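A thread on matte black, seeing as I've spent the whole of 12/8/19 wiping it.

I would like to know who decided that everything in a home should be black plastic with no shine on it. Kettle stands, bin lids, lamp bases, the stick bit of the vacuum. I went round a Jandurska showroom last week and it was like shopping inside a wet suit.

The claim on the tag was that a matte finish "hides everyday marks". I have lived with matte black for a year and I can report on every one of its everyday marks. I know them well. There is a thumb on the hall lamp that has been there since Easter.

What they mean, I think, is that it doesn't reflect the window. Fine. Shiny black plastic shows you your own face and all your fingerprints. Matte black only shows you the fingerprints.

And it isn't the same black. Put a Skalora bin next to a Royer dish rack and one is blue-black and the other is brown-black and they both look dirty. White plastic has the same problem but people are allowed to say so about white.

I asked in the shop whether there was any other colour. There was "graphite". I held graphite next to black under the strip light and the assistant and I both went quiet for a bit. She said it was more obvious at home. I've had a graphite soap dispenser at home before. It wasn't.

Cleaning, then. Things I have been told to use on matte black plastic: a dry microfibre cloth, a damp microfibre cloth, washing-up liquid, white vinegar, baby oil, a hairdryer, a banana skin. I did not try the banana skin. I have some self-respect left and it was my last banana.

Dry cloth: moves the dust to the other side, and if you rub hard in one place you get a shiny patch. The shiny patch stays. You have now made a feature.

Damp cloth: looks wonderful while it's damp. Then it dries and you can see each direction you wiped in. My kitchen bin looks as if it's been mown.

Washing-up liquid: one drop in a bowl of warm water, then wipe again with plain water, then dry. This works. It also takes three cloths for one bin, and the tag said nothing about three cloths.

Vinegar: my kitchen smelled like a chip shop and the marks were the same marks.

Baby oil: please don't. It looks new for an evening, and by the next morning everything that was floating about in the room has landed on it and stayed. Gaëtan Lecomte swears by it for his car dashboard, but Gaëtan doesn't fry fish in his car.

Then there's the texture. Some designer looked at flat black plastic, saw that it held dust, and added a criss-cross pattern so it would hold more. I'm told it's for grip. I have never once dropped a bin lid for want of grip.

If you've got a textured bit, the only thing that shifts the grey out of it is an old soft toothbrush, used dry, going one way and then the other. Don't wet it first. Wet dust in a fine pattern is paste, and you'll be there all afternoon.

Same with the gap where two pieces join. Every black thing comes with a ring of other black stuck on the end of it, and there's a line where they meet, and the line fills up. Toothpick with a bit of cloth round it. Yes, I know how that sounds.

I'm also told black "recedes", so a room looks tidier with it in. Tidier than what? I moved a black shelf unit into the box room in place of the old pine one. Same books, same basket of cables, same jar of keys for doors I don't have. It now looks like a messy room with a hole in it.

And you can't see into it. Black cable behind a black box on a black shelf. I had to fetch a torch to plug in a radio. With the pine one I could do it by leaning over.

It's not cheap either. The Irkura version of my dish rack is 4 euros more in black than in white. Same shape, same box. I asked what the extra was for and was told "the finish". The finish of what? My patience?

Someone is going to tell me the expensive stuff is better, so I'll save you the trouble. I own one good black thing, a floor lamp, and the plastic is thicker and the joins are neater and it still looks like a blackboard by Thursday.

To be fair to it (I'm trying), there are two points in its favour. It doesn't go yellow. My mother's cream bread bin went the colour of old piano keys and there was no getting it back. And tea doesn't show.

Also the curved bits aren't bad. Light slides off a curve and goes a soft grey along the rim and you don't notice the dust so much. It's flat tops that do it. Flat black tops should be against the law. If you must buy black, buy round.

Case in point on the finish. Matte on the long black column, a glossier ring at the top of it, a seam where the two meet, and the crosshatched stuff close by. Every kind of black I've been moaning about, and I'd want a different cloth for each.
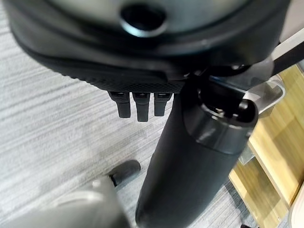 Perrine Brunet: You're cleaning it too much. I've had black bins, black stools and a black drying rack for years and I wipe them when guests come and not before. The shiny patches come from rubbing. Leave it be and it goes an even grey all over and looks like you chose it.

An even grey all over. So the advice is to buy the black one, pay extra for the finish and let the dust turn it into the graphite one. Thank you, Perrine. I can't fault the sums.

I will grant her the rubbing, though. I went and looked at the bin lid again and the worst of it is right where I always start with the cloth. The side I can't be bothered to reach is fine.

So I've stopped. The lamp base gets left alone for the rest of the month and the bin gets the drop of washing-up liquid on Fridays, no rubbing, cloth just laid on and lifted off. I don't expect much. I'll say if I'm wrong, but I won't say it loudly.

Several of you are asking about the sprays that promise to "bring back the black". I bought the 600 ml one. It brought back the black on the bin, the floor near the bin and one sock. On the bin it lasted until I touched it.

For those asking in my messages, no, I'm not painting it. Clotilde Sabatier painted hers pale green and it did look lovely, and then the paint came off on the hinge and on the recycling and a bit on the cat.

What I'd like is a washing-up bowl, a bin and a rack in a middling sort of grey-brown. The colour of dust, basically. If any of the shops would make a range in the exact colour of dust I would buy the lot and never complain again about plastic. I'd find something to say about the handles.

Right, the toothbrush is dry again. I'm off to do the join on the vacuum, and after that I'm having my tea in a white mug.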